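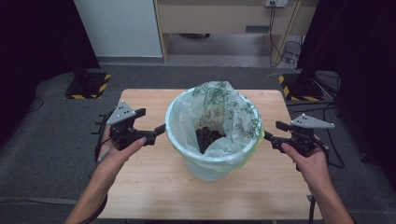 Do people remember how much housework they did last week?
Only loosely. In our diaries the big jobs came back fairly well a week later, and the small ones mostly vanished.

4. What the diaries told us, and what they left out

4.1 Getting the entries into shape

I should start with the mess. We had 3,086 entries from 79 households in Grerness, written in the Trirkora diary app over the course of one January, and they looked nothing like the tidy rows I had pictured when I wrote the funding application. Some people wrote one word ("dishes"). One man wrote what I can only call essays, and I read every one of them with real pleasure, though they were murder to code. A few households passed a single phone around the dinner table and all wrote into the same entry, so you get three voices and an argument about the vacuum in one block of text.

Alaric Castellanos and I coded everything separately and then sat down together to compare. We used the Awasthi chore list as a starting point, because two earlier studies of ours used it and I wanted to be able to line things up later. It has a good long set of categories for cooking, laundry and floors. It is thin on what I'd call the in-between jobs: moving things from the stairs to the room they belong in, checking whether there's milk, wiping a counter while waiting for a kettle. We ended up adding a category for these and calling it "passing work," which was Alaric's phrase. I argued for something more technical and lost.

Our disagreements were almost all about where one chore ends and the next begins. If somebody writes "cleaned up after dinner," is that one job or five? I wanted to split it. Alaric wanted to leave it the way the person wrote it. We went with his rule in the end and kept the writer's own unit, so please keep that in mind when you look at any count in this section. A household that writes in big lumps will look less busy than one that writes in crumbs, even if they did the very same things.

4.2 The recall interviews

A week after the last entry, I called each household and asked them to tell me what they had done around the home during the final week of the diary. I didn't let them look at the app. (Two people did anyway, and said so, and I left their interviews out of the recall comparison.) I asked in the plainest way I could: walk me through it, start wherever you like.

Nearly everyone started with a day when something went wrong. A sink backed up, or the dryer quit, or company was coming and the spare room had to be dug out. Those days came back with all kinds of side detail, including what was on the radio. Ordinary days came back as habits. People told me what they usually do, in the present tense, and I had to keep asking whether they meant that week or weeks in general. Plenty of them couldn't say, and I stopped pushing after a while since it was clearly making them feel tested.

Taking out the trash was the odd one. It is small and it happens often, so I expected it to disappear along with the counter wiping, and it didn't. People were pretty confident about it. I think the pickup schedule does some of the work here, because it gives the chore a fixed place in the week and a small penalty for forgetting. Swapping in a new bag, on the other hand, hardly came up in the calls at all, even from people who had logged it several times in the diary. Same room, same minute, and one half of the job sticks while the other half drops out. I would love to look at that pair properly in a later study.
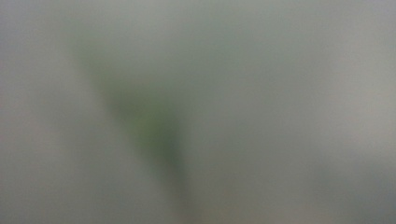 Figure 3. Dark green form against gray, out of focus.

4.3 Who says "we"

I hadn't planned to look at pronouns. It came up because I was reading the entries aloud to myself (I do this when I'm tired, it keeps me on the line) and I kept hearing "we" in homes where, as far as I could tell from the rest of the diary, one person was doing the job. "We did the bathroom." Then in the interview: "I did the bathroom."

So I went back and drew a sample of 500 entries, all from homes with two or more adults, and marked every pronoun attached to a chore. The app entries leaned toward "we" and the phone calls leaned toward "I." My best guess is that the diary felt like a household document. Other people at home could read it, and in the shared-phone homes they were reading it as it was typed. On the phone it was just me and one person, often with a door closed behind them.

This matters for anyone who wants to use diaries to study how chores are divided. If you take the "we" at face value you'll find a lot of sharing, and some of it will be good manners. The pilot we ran in Beron had the same wording in its instructions ("tell us what your household did today"), and I now think that sentence was nudging people before they typed a word. I'd change it to "what did you do today" and give each adult a separate login, even though that would have cost us some of the funniest entries in the set.

4.4 Length and tiredness

Entries got shorter as the month went on, as everybody who has ever run a diary study will have guessed. What I had not expected was how unevenly it happened. Some homes went from paragraphs to single words in the first few days and then held steady. Others kept up a good chatty pace nearly to the end and then stopped cold. The longest single entry ran to roughly 1,000 words and was written late in the month, at 11 p.m., about descaling a shower head.

I tried treating the short entries as lower quality and weighting them down, and I've gone back to leaving them alone. When I checked them against the calls, "dishes, floor, bed" held up as well as the long ones did. Short entries do lose the passing work, though. It's the first thing people stop writing down when they're worn out, and it was already the category most likely to go missing a week later, so we are surely undercounting it from both sides. I don't have a good fix. Alaric suggested a nightly prompt listing some of those jobs by name, and we'll be trying that with a new group of households, with half of them getting the prompt and half getting the app as it stands.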